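Planning before moving: a conversation with Kristof Vanhove

Kristof Vanhove leads the planning software group at the Zistcombe laboratory, where he has worked since the Otach programme began. The group writes the layer that sits between perception and control: it receives a list of objects and their estimated poses, and returns a path that the arm can follow. We met him at his office in May, shortly after the second release of the planner had been handed to the partners at Rollberg.

Asked what had changed in that release, Vanhove began with what had been removed. The first version held a separate model of the world for each task, and the models drifted apart as people edited them. "We had one table height in the grasping code and another in the placing code," he said. "The difference was 4 millimetres. It took us far too long to find." The new version keeps a single shared model, and every module must ask it for a pose and state how old a pose it is prepared to accept.

The age limit is set by the module that makes the request. A slow approach movement may accept an estimate that is 84 milliseconds old, while the final part of a grasp may not. Vanhove described this as the most disputed decision of the year. The Rollberg engineers wanted one fixed limit for the whole system, as it would have been simpler to test. "They had a fair point, and we still disagree on parts of it," he said. "Our view was that the person writing the grasp knows what the grasp needs."

Much of the group's work is now done in simulation. Each proposed change to the planner is run overnight against 3000 generated tabletop layouts, in which household objects are placed at different positions and angles. A change is not accepted if it makes the planner slower on the hardest layouts, even where the average improves. The figures are kept in Gosselin, the group's own logging tool, which stores the full planner state alongside each result so that a failed run can be opened again and stepped through.

Vanhove was careful about what such runs can show. Simulated contact remains a weak point, he said, and thin or see-through objects are much easier to locate in a rendered room than in a real one. For that reason the team adds error to the simulated poses before the planner receives them. The amount of error is taken from measurements made on the laboratory's own cameras, and is reviewed whenever a lens or a mounting is replaced.

The household layouts place food, drinking vessels and packaging on the same surface, and the planner is required to treat each according to its own rules. A mug must be approached with its handle in mind. An open vessel must be kept upright throughout the movement, which removes many of the shorter paths.

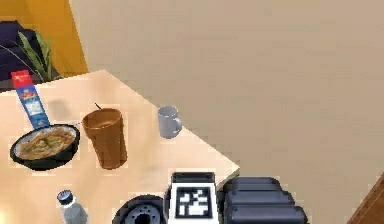 What happens when the planner cannot find a path in time?

"It returns the best partial path it has, marked as incomplete, and the controller holds the arm still until a complete one arrives. We allow 40 attempts, each from a slightly different starting guess, and after that the task is handed back to the operator with the reason written in the log."

The wording of those reasons has itself been revised. Early messages referred to internal states that only the authors of the code could read. Operators at Rollberg now receive a short sentence naming the object concerned and the rule that could not be met.

The next release will deal with replanning while the arm is in motion, a feature which exists in the present code but is switched off by default. Vanhove would not give a date for it. The group first intends to finish the written description of the shared model, so that partners can connect their own perception modules without help from Zistcombe.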